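# Open day at Ferkurer

February 16, 2022

I drove out to Makbridge for the Ferkurer open day, mostly to see the two-arm table I'd been reading about.
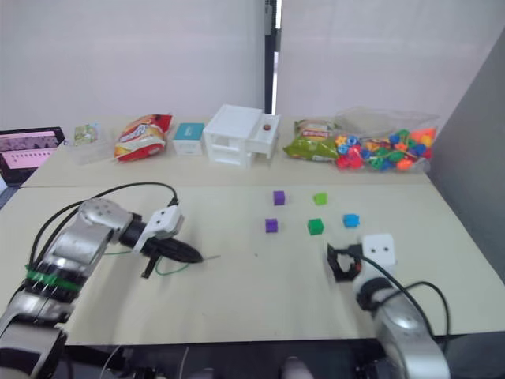 There were 52 names on the sign-up sheet, so they took us in small groups. Ours got the Tover demo first. It's a pair of arms and a set of little colored cubes, and the job is picking them up and putting them down where they're asked for. We had roughly 60 minutes in the room, counting questions.

I asked about the cables, which run along the outside of the arms. They said it makes repairs easier. Someone else asked about cost and didn't get a number.

After that we moved on to Lacerda, the sorting line, which was louder and which I liked less. Coffee was in the hallway. Parking was a mess, so come early if you go. The next open day is in May and sign-up is already on their site.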